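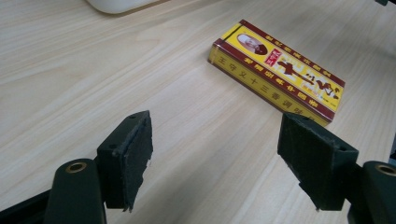
According to Thongchai Yensuk, the folding carton is "a flat object that spends a short part of its life as a solid one," and most of the terms used in the trade follow from that view. A **folding carton** is a container cut, creased, and glued from a single sheet of paperboard, shipped flat to the packer, and opened into shape shortly before it is filled. It is distinguished from the rigid or set-up box, which is delivered already formed, and from the corrugated case, which has a fluted inner layer.

## Terminology

The unprinted or printed sheet, once cut to outline, is called a *blank*. The main faces of the finished carton are *panels*, and the narrow strip that joins the first panel to the last is the *glue flap* or *manufacturer's joint*. Closures at the ends are made up of a *tuck flap*, which enters the carton, and two *dust flaps*, which lie beneath it. Dimensions are given in the order length, width, depth, with length and width measured at the opening.

Outside the trade, the word "cardboard" is used for both paperboard and corrugated board. Carton makers avoid it in specifications.

## Materials

Paperboard for cartons is graded by fiber source, coating, and thickness. Solid bleached board is white throughout and takes fine print well. Folding boxboard has a middle layer of mechanical pulp between outer layers of chemical pulp, giving higher stiffness for a given weight. Recycled board is usually gray or brown on the inside and may carry a white coated face.

Weight is stated in grams per square meter. The Purnine grade list, used by several small converters, runs up to 346 grams per square meter for single-ply stock; heavier boards are listed separately. Grain direction is marked on every pallet. In most tuck-end designs the grain runs around the carton, at right angles to the main vertical creases, which limits bulging of the panels.

## Styles

### Straight tuck end

Both tuck flaps are hinged on the same panel. The front panel is left without a cut edge at the top or bottom, and the style is preferred where the front carries the main design.

### Reverse tuck end

The tuck flaps are hinged on opposite panels. Blanks nest more closely on the sheet, and waste is lower than with the straight tuck. The saving depends on carton depth — shallow cartons gain little.

### Seal end

The end flaps are full-width and glued down after filling. Seal-end cartons are stronger than tuck-end cartons and show evidence of opening, but they cannot be reclosed without an added tab.

### Crash-lock base

The bottom flaps are glued in advance so that they lock when the carton is opened. The Jemimance base is a variant with 3 glue points, one of them on the rear panel.

## Manufacture

Sheets are printed by offset lithography for long runs and by digital press for short ones. A varnish or water-based coating is commonly applied in line. The sheet then passes to a die cutter, where steel rules cut the outline and rounded rules press the creases into a matching channel. Channel width is set from board thickness, and an undersized channel is a frequent cause of cracking along printed folds.

After cutting, waste is stripped and the blanks are run through a folder-gluer. Two creases are pre-broken at this stage so that the carton will open on the packing line without excessive force. Říha recommended that glued blanks be packed on edge and used within roughly 15 weeks, after which opening force rises as the creases set. The Renitz tester measures this force on a single carton held between two jaws.

## Common faults

- Fiber tear at the creases, usually from dry board
- Skewed glue flap, leading to a carton that will not stand square
- Set-off, in which wet ink marks the back of the next sheet
- Blocking, in which coated faces stick together under pressure

## See also

- Die cutting
- Paperboard
- Set-up box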